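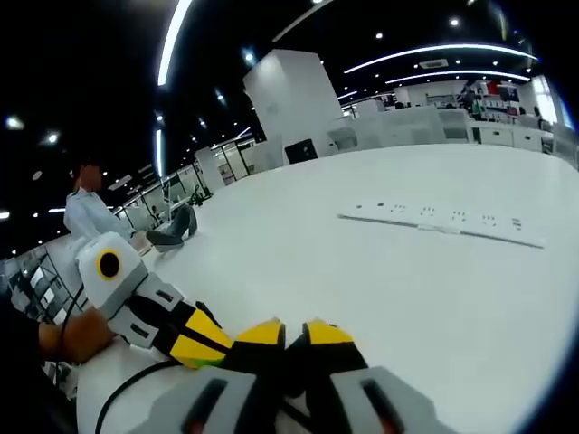
*Last updated: Sep 26, 2023*

Kellwood Airfield received its most distinguished visitor in years this week, a four-engined Mirzaei freighter on a fuel stop, and the town responded in the traditional manner by parking on both sides of Plurkaswood Road and blocking the only way in.

The aircraft was due at 10 and arrived at noon. By then the spotters along the northern fence had eaten their lunches, photographed a crop duster from every available angle and held a fairly heated discussion about whether the wind would swing. It did. The freighter came in from the south, behind everyone.

"I've got a very nice picture of the back of another bloke's hat," said Keyvan Karimi, who had driven three hours and brought a stepladder.

Airfield manager Shirin Salehi said the approach was changed for the usual reasons and that she had put a notice on the website. The notice, which is still there, concerns the July closure of the toilets.

The crew stayed on the ground for 2 hours, took on fuel and bought all 9 sausage rolls in the terminal kiosk. Salehi described this as a strong day for the local economy. 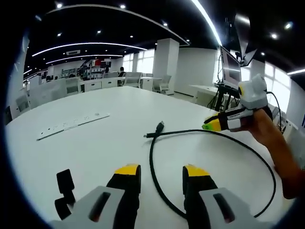

## Next visit

Charter operator Wirkard says the freighter will be back through Kellwood next month, on a date it will confirm once it has one. Spectators are asked to use the grass paddock beside the old hangar, keep dogs on a lead and leave the gate as they found it. Parking is $3, coins preferred.

Karimi plans to return and will be standing at the southern fence. Salehi said the prevailing wind at that time of year favours the north.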